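Milholm Pantry Recipes — README

Version 4, last touched March 7, 2021. Maintained by Flor Echeverri, with fixes from anyone who writes in.

What's in it

Recipes and shelf notes for dried and canned beans, typed up from the Milholm handout binders. 200 recipes total. 46 are black bean, the rest are pinto, navy, chickpea, lentil, and a folder called misc that I still need to sort. Plain text, one recipe per file. No photos in the recipe files themselves, keeps the download small.

Files

recipes/ — the recipes
shelf_notes.txt — storage, soaking, swaps
index.csv — title, bean, can or dried, servings, minutes, source binder
misc/ — see above, sorry

Fields that trip people up

minutes is stove time only. Soaking not included. If the handout gave a range I took the longer one.

servings is whatever the handout said. Some of these were written for church suppers so you'll see 50 and 60 in there, those are real, not typos. Divide it down yourself, and go easy on the salt when you do.

can means a regular can unless the file says large. Old handouts say "one tin" and I left it alone.

source binder is Tratlow, Urrego or Gandar, after the families that lent them. Gandar binder had water damage, so expect gaps. A missing amount is marked with two question marks. Please don't guess and send me the guess.

Draining and rinsing

Most asked about thing. Handouts don't agree. Tratlow ones say rinse everything, Urrego ones want the liquid kept for soups. I left each recipe the way it was written and added a drain column to the index: yes, no, or blank. Blank means the handout didnt say. For black beans blank is common.

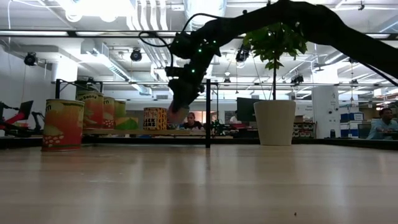
Percy Condori wrote in that blank should be read as no for any black bean soup, the liquid is half the color and most of the body, and he's made eleven of the Urrego ones that way without trouble. He'd still rinse for salads. Fair enough. Put it in shelf_notes, didn't touch the column.

Swaps

Canned for dried works in nearly all of them, cut the simmer way down and add the beans late. Dried for canned, cook them first, seperately. Don't put raw dried kidney beans in a slow cooker, boil them hard first. That one is in capitals in shelf_notes for a reason.

Known problems

Duplicates. Raymonde McKinnon found the same chili in two binders under different names, both kept for now.

Oven temps are Fahrenheit. Two in misc look like Celsius to me, flagged in the file.

Accents got mangled in the February export. Mostly fixed. Tell me if you see junk letters in a title.

Using it

Cook from it, print it, copy it. If you reprint a bunch, put the binder name on the page, the families asked for that. Not for sale.

Corrections

Send the file name and the line. Clyde Bellamy checks the index, I do the recipes. Slow in summer.

To do — sort misc, finish the lentil folder, ask about the missing Gandar pages again.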